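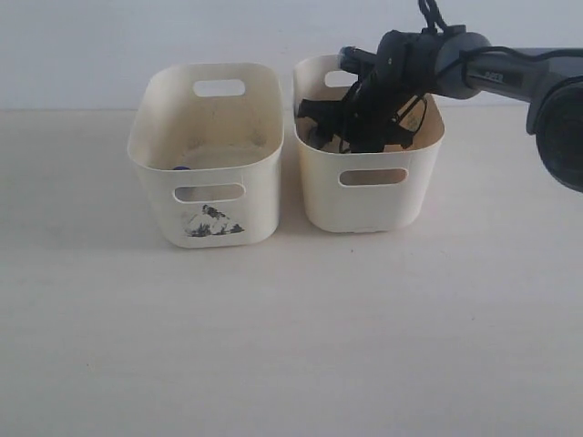
Sorry for the delay, been swamped. On the seed swap sorting, yes to everything Rozália said except the envelopes. We had 698 packets come through last June and the paper ones from the Griravden garden were a mess by the end, corners torn, beans all over the floor of my car. Still finding them. For the tables I want open plastic bins, cream or white, the kind with an oval handle hole at each end like the left one up top. Two side by side, one for what people bring in, one for what's been checked and labeled. You can grab them by the holes and slide them under a table when it rains. Plain is fine, the little mountain print on the front does nothing for us either way.

No lids. Lids get lost and then somebody stacks wet packets under one and we get mold. Ask me about the squash.

Labels: variety, year, town. If they don't know the year write "old" and put it in the old pile. Do not guess. Last time we had a tomato marked three diferent years on three packets from the same jar.

Rozália Vondráček wrote on 25 Aug 2018:
> Hi all,
> Trying to get the sorting settled before the hall booking
> goes through. My thoughts:
> - one check-in table by the door, not two like last time
> - everything goes in coin envelopes, I can get a box of 160
> - beans and peas kept apart from the small seed
> - nothing commercial unless the packet is unopened
> Also the Nikolaidis nursery offered us their leftover
> lettuce and kale. Do we want it? It would be a lot of kale.
> Sorin, you had the bins last year, do you still have any?
> Rozália

Bins: gave them to the Gundach people for their plant sale, never saw them again. Will buy new. If anyone has some in a garage, bring them, rinse first please.

Kale: take it, but cap it at 40 packets. Every year we go home with kale.

One table by the door is right. Put somebody there who can tell a carrot from a parsnip, I can't, which is how we got the parsnip thing.

Envelopes, OK for lettuce and the other tiny stuff, I give in on that. NOT for beans. Beans go in the small zip bags, poke a hole in each one so they can breathe. Must be bone dry before they go in, if you can dent one with a fingernail send it back home.

Unopened commercial only, agreed. No corn at all, too much of it crosses and people get upset.

Still need: markers that don't smear, tape, a second folding table for the flower seed, change for the coffee jar. Who has the key to the Torkine road hall? I had it, then I didn't.

Off to work, will read replies tonite.

Sorin Ristić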